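June 2025
Coil bench, entry 182

Resistance drift on the Lelov mesh coils was checked again following the complaint raised in February. Each coil was primed, left to stand, and fired on the Clunon test mod at fixed wattage. Readings were taken cold, then after 300 puffs. The Godoy cotton darkened sooner than the house cotton and is not to be used for reference runs.

Puff counter read 823 at close. The 510 contact was cleaned before the last set.

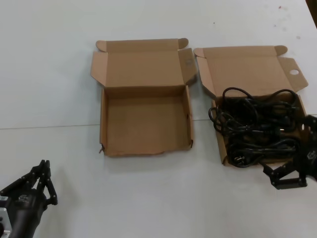 Analyn Magbanua

Batch 319 remains on hold until the second meter is back from calibration. Colleagues using the mod are asked to return it to wattage mode and to log the cell pair used.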